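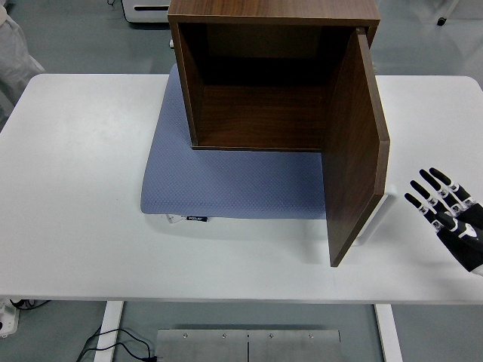 Door cell, Kella site: minutes of the April maintenance meeting

Present: cell operators, maintenance, one from Gronlow by phone. Start 14.00.

1. Last minutes
Agreed, apart from the line saying the hand was "fully restored". Maintenance asked for this to read "refitted".

2. Right hand
Gronlow reported that the finger tendons have been retensioned and the wrist recalibrated. Operators asked what the recalibration was checked against. Gronlow said the factory pose. The meeting did not think much of this, as the factory pose has no door in it. Repeat the check with the door at full swing, and log each finger separately.

3. Cushion under the cabinet
Brought in to spare the fingers when the hand comes in low. Maintenance remain doubtful: a cabinet on something soft can shift when the door is pulled, and the error then gets blamed on the hand. Gronlow believe the effect is small but had no figures. Run 41 openings with the cushion and 41 without, same speed, before anyone orders another.

4. Service interval
The Trillano schedule says 700 hours. Two of the last three faults came well before that. Gronlow called this bad luck. Interval left as it is on paper; operators will look over the knuckle joints at each shift change regardless.

5. Cables
Loose runs on the floor under the table still not tied back. Carried over again. Maintenance to do it with the power off.

6. Mikuš controller update
Not to be installed until item 3 is done. Gronlow objected and asked for that to be minuted.

Closed 14.41. Next meeting when the results from item 3 are in.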